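**To:** pondura-users
**Subject:** Re: [pondura-users] Hand closes by itself after e-stop reset, Gimden 2 controller

> We saw the same thing you did at Bercombe and we're satisfied it is the cable. The hand loses its link when the arm swings out, the controller misses a few packets, and on reset it replays the last grasp command. We swapped the cable, ran the fruit task all afternoon and didn't see it again. I'd call this closed. The Seixas release notes mention more tolerant link handling in the next build anyway, so anyone still worried can wait for that.
>
> One more thing, the hand is weak. I wouldn't get too excited about calling it a safety issue.

I would not call it closed, and I'd ask that the wiki page stay marked open until someone can make the fault happen on purpose. One quiet afternoon after a cable swap is thin evidence for a fault we have seen two times in 117 runs. You could change the light bulbs and get the same afternoon.

For people joining the thread: our task is putting an apple and a banana into a basket on the desk. Both times the operator pressed the stop with the arm over the table, released it, pressed reset, and the fingers closed before any new command had been sent. The first time I assumed somebody had leaned on the keyboard. The second time I had the command log open, and there is no grasp in it after the stop.

We are still on the stock hand settings, open palm as the rest pose, no changes to grip force.

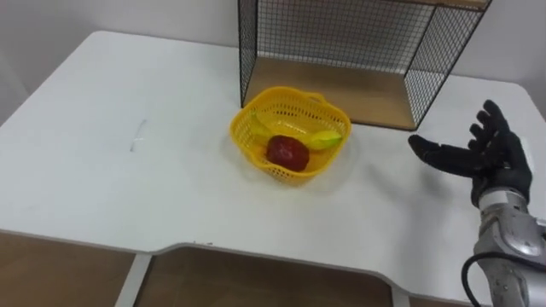 Does the e-stop clear the hand's last target?

It clears the arm targets only; the hand board keeps its own copy until it gets a new one or loses power.

I got that by reading the board's status page before and after a stop, and you can check it on your own unit in a minute. Arm targets go to zero. The hand target stays exactly where it was. So I don't see why we need lost packets to explain a replayed grasp. The old grasp is sitting there the whole time, waiting for the drive to come back on. A bad cable might make it happen more often, or it might have nothing to do with it.

What I can't explain is why it doesn't happen on every reset. My guess is timing. The hand board has a 2000 ms watchdog, and if the stop lasts longer than that the board ought to fall back to the rest pose. Short stop, quick reset, and you could beat it. Both of ours were quick resets, going by the log. That fits, but plenty of wrong ideas fit a fault that rare, so please try to break it.

If you want to help, this is the test I'd like to see from more than one site:

1. Command a grasp with nothing in the hand.
2. Stop while the fingers are still moving.
3. Reset well inside the watchdog time.
4. Repeat with a long stop.
5. Save the hand board log as well as the main one. The main log shows nothing useful.

Keep your own hands off the table while you do it. Use a soft object if you must use one at all.

As for the loose-cable theory, I did go over our wiring with the robot standing at the desk. It is the standard layout, with the bundle along the upper body and a single cable going off across the floor from the feet.
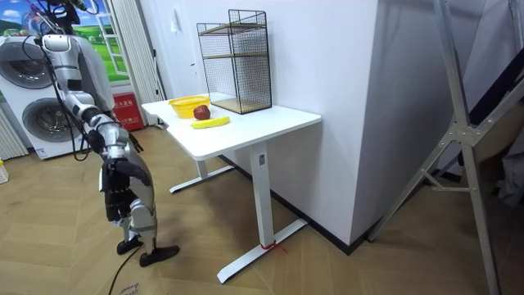
I wiggled every connector I could reach with the link monitor running and got no dropped packets. I also swung the arm out as far as the task ever takes it. Nothing. Maybe your cable really was bad, but then you had a bad cable and we still have the fault.

I'm not waiting for the next build either. "More tolerant link handling" could mean the board holds on to an old target for longer, and that would make this worse. Has anyone seen the text of the change, or only the one line in the notes?

And on the hand being weak: it doesn't need to be strong. People reach in after a stop, that's usually why they pressed it. A finger in the wrong place when the thumb comes across is a pinch, and the person has every reason to think the machine is dead. I'd like the wiki to say so in plain words.

For now our rule is to power down the hand before anyone reaches in, and to send an explicit open command as the first thing after reset. The second part is a patch over the problem and I don't trust it much, as the drive comes on before the command gets there. I'll post both hand board logs once I've stripped the network details out of them.

Bercombe bench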